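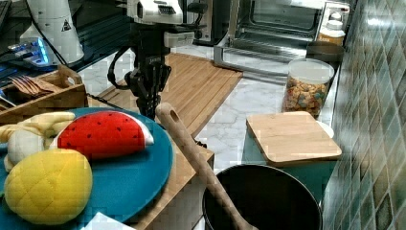
Landlord wants to deduct $725 for marble counter etching, is this normal wear?

Posted by dell_on_fourth in Renting and Moving

I moved out of a one-bedroom in Enddale in October after three years. My deposit was $700. The landlord sent me a letter saying the kitchen counter is "stained and damaged" and that refinishing it costs $725, so he is keeping the whole deposit and wants the other $25 from me.

The counter is white marble. It had some dull spots when I moved in, mostly to the left of the sink. I mentioned them on the move-in sheet but only wrote "counter has marks." I did not take pictures of the counter at the time. I have pictures of the bathroom and the carpet because those were the things I was worried about.

I will admit there are more dull spots now than there were. I cook a lot and I used lemons and vinegar like anybody would. There is no crack and no chip. You can only see the spots if you bend down and look across the counter toward the window. They don't wipe off. I tried dish soap, then baking soda paste, which I left on for an hour, and it did nothing.

Two things I want to know. Are these spots damage or wear? And is $725 a real price for fixing something like this? The counter is an L shape, not very big. He did not include a bill, only the number in the letter. The letter says "per Brirlow" and I found out that is a stone company in the next town over.

Also he never gave me anything about how to care for marble. The lease says "keep surfaces clean" and that's all it says.

Katsuhiko Mizuno
Member, 223 replies

I did stone and tile work for a long time, so I will take the second part first.

What you have is etching. It is different from a stain. A stain is something that soaked into the stone, like oil or coffee, and it leaves a color. Etching is where acid has eaten a very thin layer off the surface, so the polish is gone in that spot and the light hits it differently. Lemon juice, vinegar, wine, tomato and a lot of bathroom cleaners will do it. On polished marble it can take less than a minute. Soap won't help and neither will a poultice, because there is nothing in the stone to pull out. Stop with the baking soda too.

The repair is to hone and repolish the area. If the spots are light, a polishing powder made for marble and a damp felt pad will bring most of it back. For deeper ones somebody has to come with diamond pads and work through the grits, and then the whole run of counter usually gets done so that it matches. Sealer goes on after that. Sealer slows down stains. It does not stop etching, and a lot of people are sold it thinking that it does.

As for the price, $725 is possible for an L-shaped counter if the whole thing was honed, polished and sealed and the company has a minimum charge. It would be high for spot work. You can't tell which one it was without the bill. Ask for it in writing. It should give the square footage and say what was done. If it is only an estimate, ask if the work has been done at all.

One more thing to ask is when the counter was last polished. A polished marble counter in a kitchen that gets used will need it again after some years no matter who lives there. If it was last done well before you moved in, I don't see how the full price is yours.

rhubarb_lane
Member

Marble is a terrible counter for a rental. My sister had it and she ended up putting towels everywhere. I'd fight it. He should have used laminate.

P. Kawaguchi
Moderator, Renting and Moving

The rules depend on your state, so please look yours up on the state attorney general's or housing department's page before you send anything. Some general points.

Most states let a landlord deduct for damage beyond ordinary wear and tear. Very few of them define it closely. Dull spots from normal cooking over three years are something you can reasonably argue are wear. A landlord can argue the other way, that acid was left on the stone. Small claims judges have gone both ways on countertops, so don't assume that you will win.

Many states require an itemized statement, and some require receipts or estimates above a certain amount. There is also a deadline. Check the postmark on the envelope against your move-out date. If he missed the deadline he may have lost the right to keep any of it.

"Counter has marks" on the move-in sheet is short, but it helps you. It shows that the surface was not perfect when you got it. Find your copy. If you don't have one, ask him for his.

Even where a charge is allowed, it's common to reduce it for age. He generally can't bill you for making an old finish new again.

I would write a one-page letter. Say that you dispute the deduction, quote the move-in sheet, ask for the Brirlow invoice and the date the counter was last refinished, and give him 14 days. Send it certified and keep a copy. Don't pay the $25 while you are disputing it.

dell_on_fourth

Thank you. I found the move-in sheet, and it has his initials next to the line about the counter. The postmark is a Wednesday and I have to work out if that is inside the deadline or one day over. I'm sending the letter this week and will post what he says.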